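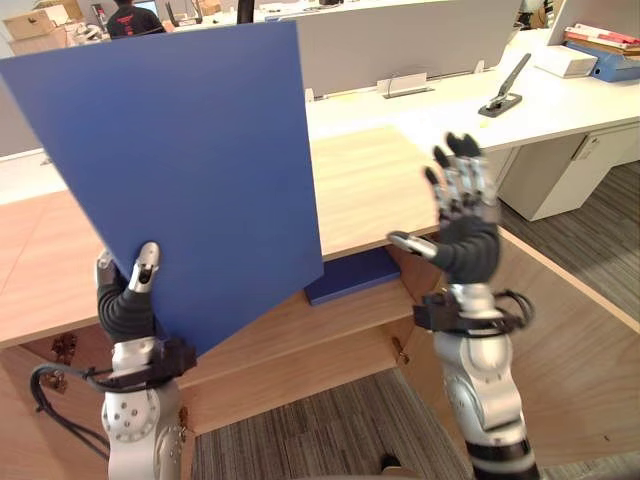
I finally gave up on my desk chair in August, and I have opinions now. Lots of them!

The old one was an Ostberg I'd had since my first apartment, and for years it was fine. Then the seat started sinking. Slowly at first, so I'd be typing away in the morning and by lunch my chin was practically level with the keyboard. I did the trick with the hose clamp around the cylinder (it's all over the internet, you've probably seen it) and that bought me another few months. But the foam had gone flat too, and my lower back was letting me know every single evening.

So I went shopping. My budget was $200, which I thought was generous until I started looking. I tried 5 chairs in one afternoon and sat in each of them for as long as I could before somebody came over to ask if I needed help. The one everybody raves about online, the Drorodex, felt like being strapped into a car seat – great if you never want to move, terrible if you're a leg-crosser like me. I am very much a leg-crosser.

What I ended up with is a secondhand Bodnár from an office clearance place across town. No headrest, one wonky armrest, and a weird mustard fabric that I've grown to love. It came to $140 with delivery. They brought it up the stairs and everything, which I was not expecting at that price.

It's been 3 weeks and my back is so much happier. I did have to raise my monitor (a couple of old cookbooks did the job) and the first few days felt odd, like wearing somebody else's shoes. I'm also trying to get up every hour or so, and I'm pretty bad at that part. Making tea counts, right?

Next up is the floor. The casters are hard plastic and they're already leaving little marks on the boards, so I need either a mat or softer wheels. If you've swapped casters on an older chair and know what size stem I should be looking for, please leave me a comment, I'd love to get it right the first time.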